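まな板の反りと含水率について

1 名前:udetau
竹の集成まな板、4月に買って片面だけ使っていたら中央が浮くようになった。定規を当てると隙間は5mm。長さ398mmの板でこの値は普通なのか。

2 名前:gekum
片面だけ濡らせば反る。使用前に両面を水で湿らせ、洗った後は立てて全周に風を当てる。基本はそれだけ。

3 名前:flotar_k
>>2
両面を湿らせる効果は限定的だと思う。油を入れて吸水速度そのものを落とすほうが先。

4 名前:gekum
>>3
乾性油ならともかく、食用油を塗って放置は酸化してべたつく。勧めない。

5 名前:flotar_k
食用油とは書いていない。桐油かミネラルオイルの話。うちは薄く2回塗って拭き取り、数日置いてから使っている。

6 名前:udetau
熱湯消毒は関係あるか。80℃の湯を毎晩かけていた。

7 名前:gbeho
>>6
片面にだけかけていたなら関係ある。接着層にも負担がかかる。湯は短時間、両面均等に。食洗機は論外。

8 名前:gekum
設置面も見たほうがいい。石の天板にべた置きすると下面だけ乾かない。反りの向きは上下の含水率の差で決まる。

9 名前:gbeho
うちの台所。1枚目は竹の面と青い皿、2枚目は大理石の天板に置いた角丸の板。
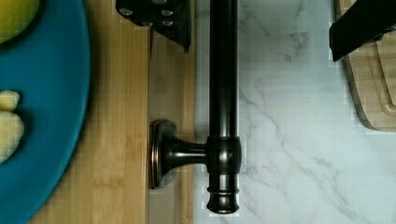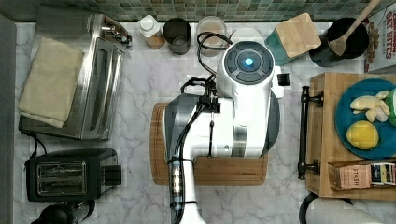 保管するときは壁から離して立てる。木口を下にすると水が溜まるので、長辺を下にする。

10 名前:flotar_k
>>9
長辺を下にするのは同意。ただ、直射日光の当たる窓際は避けること。急に乾くと今度は割れる。

11 名前:udetau
了解。月曜から裏返して使い、隙間を測り直す。戻らなければ削る。

12 名前:gekum
削る前に、平らな場所で凹んだ面に濡れ布巾を当てて一晩。竹は戻りが鈍いから、一度で諦めないこと。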